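Odds and ends find a home at Ustness sorting day

Apr 8, 2025

If you have ever opened a cupboard looking for a candle and closed it again with a sigh, you would have felt right at home at the Ustness sorting day. Neighbours from the Brovik side of town spent a whole morning going through the stuff that ends up in every house and never quite gets a place of its own, and by all reports they had a terrific time doing it.

The idea is a simple one. Bring the contents of one messy drawer, shelf or tub. Sit down with a cuppa, tip it out, and put it back in some kind of order, with other people around to keep you going (and to tell you, kindly, that you do not need that many shoelaces). Clear tubs are lent out for the day, and anything still useful but not wanted goes on the swap table.

The Ustness group got going in a front room on Ulis Street with 14 people and a borrowed kettle. There are now 273 names on the mailing list, and a fair share of them had something to sort this time. Some went home and did their own shelves afterwards - we have had the phone calls to prove it!

Bożena Laskowska, who runs the swap table, is a big believer in starting with the small things.

"People want to begin with the garage," she said. "I tell them to begin with one box. A box you can finish before lunch, and then you feel marvellous and you want another one."

Her own rule is to sort by where a thing gets used and forget about what it is made of. Sponges go near the sink, gloves go near the back door, and paper goes in one pile to be read later with a pen in hand. Jewellery gets its own little dish, however cheap and cheerful it is, so it stays out of the bottom of everything else.

The mixed boxes are the favourites every time. You never know what will be sitting beside what, and half the fun is hearing people call out across the room when something good comes up.

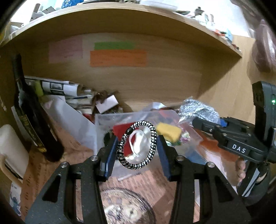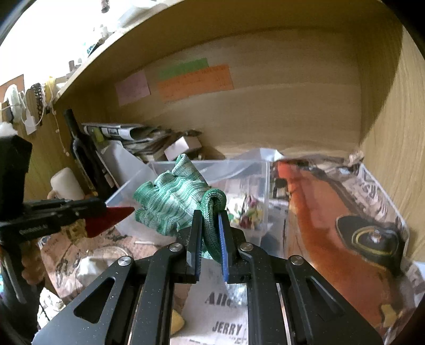
Sorting the odds and ends: a braided black-and-white bracelet (first picture) and a green and white knitted work glove (second picture).

Gloves deserve a paragraph to themselves. Gunther Albers has been gardening on the same block for longer than he cares to say, and he gave a short talk on looking after the knitted kind. Shake them out over the grass, wash them in cool water, and hang them by the cuff so the fingers dry through. He folds each pair together at the cuff before putting it away, and he keeps them in a see-through bin on a low shelf where he can grab them on the way out.

"A single glove is still worth keeping," Gunther told the room, to some laughter. "I have used one for years to get the hot lid off the compost thermometer box. It is a good glove."

He also had plenty to say about colour. Bright gloves get found again when they are left in the garden beds and dull ones go in with the mulch, and he has dug up enough of the dull ones to be sure of it.

Over at the next table, Uchenna Afolabi was on papers, and had a steady line of customers all morning. Her method uses two piles and a bag. One pile is for things with a date on them that has not passed yet, the other is for things you would be sad to lose, and the bag is for the rest. Rolled papers are the tricky ones, she said, as they spring back as soon as you let go. She flattens hers under a couple of heavy cookbooks overnight and looks at them in the morning.

Cords and bracelets had a good run as well. Byung-chul Moon showed a few of the younger ones how to do a flat braid with three strands, then how to work a bead in without the whole thing going lumpy. He uses ordinary cord from the hardware store. A loose braid stretches and a tight one curls, so he has people hold it up by one end every few turns and see how it hangs. Several of his students wore their efforts home, and one asked to be put down for next time before the first knot was tied.

Lunch was soup and rolls from the Simanjuntak bakery, and the lemon slice was gone before the soup was. If you were responsible for the lemon slice, please get in touch. We would love the recipe for the newsletter.

The swap table did very well. Crockery was popular, especially anything with a bit of character painted on it, and so were clean glass bottles, which the homebrewers pounced on. Plastic jugs with handles went to people with seedlings to water. Whatever was left has been boxed up and will come out again next time.

Ebuka Obi, who looks after the bookings, would like to see the whole thing grow a little. He has his eye on a second room for May, with one side set up for kitchens and the other for sheds and laundries. He is also hoping to raise $1,000 for more clear tubs with proper lids, in a couple of sizes, so that people can borrow a set and take it home for a week.

"You can see what you have got, and that is most of the work done," Ebuka said. "My mum borrowed two and now I can't get them back off her."

Newcomers are very welcome at the May session. Bring one box, a marker, and a mug with your name on the bottom. Children can come along with an adult, and the braiding table will be running again for anyone who wants a sit-down from sorting. There is parking behind the bakery, and the side door is the easier one if your arms are full.

Please hang on to food that is past its date, paint and old batteries, as the hall has nowhere to put them. Everything else is fair game - the odder the better.

To book a spot or borrow tubs, leave your name at the Simanjuntak bakery counter or reply to the last Ustness email.

Recent items

Ulis Street seedling swap moves indoors
Lost and found: one blue umbrella, three single earrings
Brovik walking group changes its hilly route
Wanted: jam jars with lids, any size
Soup roster for May now open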